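The Second Life of the Kitchen Tablecloth

There is a street in Gultard where, every June, people carry their tables outside and eat lunch together. I went for the food and came home talking about the cloths! Sixty tables, end to end, and hardly a bare one among them: checks, stripes, faded roses, big loud lemons, a map of a coastline somebody's aunt brought back from vacation.

Printed tablecloths fell out of favor for a long time. They were too fussy, too much ironing, too much like Grandma's. Now a small mill called Dobos is printing them again, in 14 patterns, on the same heavy cotton it used 40 years ago. The colors are soft from the first day, and they get softer. I've had mine on the kitchen table since winter and I still catch myself smoothing it with my hand when I walk by.

What I love most is how ordinary they are. A good cloth takes soup, homework, candle wax, a leaky teapot. You shake it out the back door and lay it down again — crumbs gone, table dressed. The old ones at the Ridden flea market go for 3 dollars apiece, often with a neat darn in one corner, and I would buy every one if I had the drawers to put them in. Go early, bring small bills, and dig to the bottom of the box.

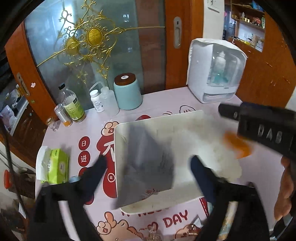 How much should a tablecloth hang over the edge?

A hand's width on every side is plenty for everyday meals, and double that looks lovely for a party.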